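Hamel edition of the Clundine songs, worth the money?

marrowfat
Posted 2021-06-08
Has anyone here got the new Hamel translation of the Clundine songs? It's the one Jeanine Lambrechts edited, complete text with the original on the left page. 726 pages in 2 volumes. I have the old Peltia paperback, but that only has the spring and monsoon sections and the notes are thin. I read for pleasure and can't read the original script, so I'm mostly asking about the English.

tobin_k
I've had it since February. The English is good, plain and close to the line. She keeps the names of the flowers and birds in the original and puts a glossary at the back of volume 2. That slowed me down for the first few chapters and then it stopped bothering me.

The paper is thin. You can see the printing through it on some pages.

Ostler
I'd disagree about the English. It's accurate, I'll give her that, but the songs were written to be sung and most of hers can't be read aloud without tripping. Compare the quarrel song, where the friend carries the message back. In the Peltia you have a refrain. In the Hamel she drops the refrain after the first time and puts "etc." in brackets. For a full edition that's a strange thing to do.

tobin_k
The manuscripts do the same. The scribe writes the refrain once and then a mark. It's in her introduction, page 40 or so.

Ostler
I read the introduction. A scribe saving ink and a publisher charging for two hardbacks are in different positions.

quillpen
Can someone say what the pictures are like? I heard there were color plates of the court paintings.

tobin_k
There are, in volume 1, all together in the middle. They're small. The ones from the Limham collection came out well and the others are a bit dark. Captions only give the song number, so you have to flip back and forth.

marrowfat
Thanks all. The refrain thing would bother me too, I think. Is there a prose version anywhere, or is it only these two?

quillpen
Riet Verstraete did a prose retelling years ago. It's out of print and it isn't a translation in the strict sense. She moves some of the songs to make a story out of them, so the parting comes after the festival when it should come before. Nice to read though. I found mine in a library sale.

Ostler
Verstraete is better than people say. She worked with a singer, and it shows in the dialogue.

hedda
I'd be careful recommending Verstraete to someone new. She leaves out the whole of the third section, the one where the poet lists the kinds of heroine, and without that a lot of the later songs make no sense. You don't know why the woman at the door is angry and the woman at the river isn't. 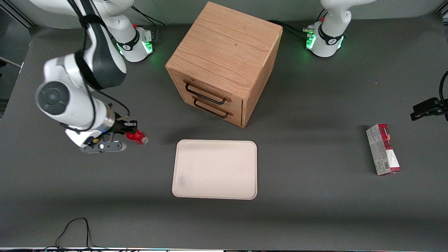

If the money is a problem, ask your library to get the Hamel on loan. Mine sent for it and I had both volumes for 3 weeks, which was enough to read the songs and copy out the ones I wanted. I wouldn't buy it for the notes. They repeat each other, and the index has song numbers from an earlier draft in at least a few places.

tobin_k
The index errors are fixed in the second printing. Check the copyright page before you buy.

hedda
Good to know. The library copy must have been a first, then.

Ostler
Did they put the refrains back too?

tobin_k
No.

marrowfat
I've put in a loan request for the Hamel and I'll keep the Peltia for the refrains. quillpen, if you ever want to part with the Verstraete, send me a message.

quillpen
I'm keeping it, sorry. I'll let you know if I see another one.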